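The commissary at Clalness feeds 694 people a day, and for most of its history the worst job in the building was stocking the refrigerators. You bent, you reached, you lifted trays over your head, and you went home with a sore back. I did it for 2 years before I moved to the ordering desk.

In March the company told us that arms from Posari would take over part of that work. The 33 people on the stocking crew were promised that no one would be let go, and so far no one has been. I think the promise was made in good faith. I also think it left out most of what matters.

A stocking job is more than putting things on shelves. The person who loads the refrigerator is the one who notices that the milk smells off, that a door seal is torn, that the night shift never eats the egg salad. When that person is moved to a screen, somebody has to decide where all that noticing goes. At Clalness it went on a checklist called Tristel, which has 274 lines and no space for comments.

The crew now spends part of each shift reviewing practice runs before a new task is allowed on the floor. They watch the arm work in a simulated kitchen and mark each attempt as good or bad. 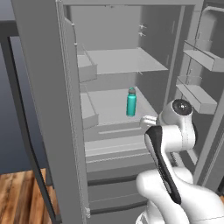 Marking runs is skilled work. A stocker with ten years behind her can tell early on that a reach is coming in too low, and she knows what a full shelf does to that reach. Her pay grade is still the one for lifting trays. If the company wants her judgment, it should pay for judgment and put that in the job description.

The vendor's trainers should also spend a week on the loading dock. Kruger, which runs the warehouse next door, made that a condition of its contract, and its crew got a say in which tasks were handed over first. Ours found out from a poster by the time clock.

I don't want the old job back for anyone. My shoulder still clicks. But the contract comes up for renewal soon, and the stocking crew should be in the room when it does.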